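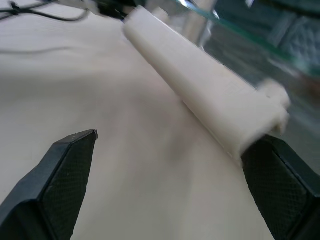 Hervé Lacroix commented overnight that the Favside payout page had changed again, and asked whether our hourly figure still holds. It does not, see below.

December, 9:40 a.m. Favside reward app, test account 2.

Threshold for cashing out was 2,000 points at signup. Now 2,683. Existing balances were not adjusted. The terms page has the new number but no revision date. Saved a copy to the Trelley folder.

Log so far:
Offers opened: 33
Offers credited: 18
Pending or rejected: 15
Points credited: 752

Rejections mostly come after the screening questions, with no partial credit. Two say "duplicate household," which is wrong for this account. Wrote to support, ticket open.

At the current rate we need 47 more credited offers to reach the threshold (1,931 points short, 41.8 per offer). Hervé's spreadsheet still divides by 2,000. Fix cell before anyone quotes it.

The "earn daily" banner on the landing page is unchanged. The sample earnings shown there assume every offer is credited. Ours is 18 of 33, so 55 percent.

Vomville account: no activity, login works, balance unchanged. Leave it as the control.

11:15 a.m. Support answered the ticket with the stock text on VPN use. No VPN on this line. Replied with the account number and both offer IDs.

To do: rerun the referral link from a clean browser profile. Ask Þorgeirsson for his payout receipt, the one with the processing fee on it. Hold the rating until one withdrawal has gone through.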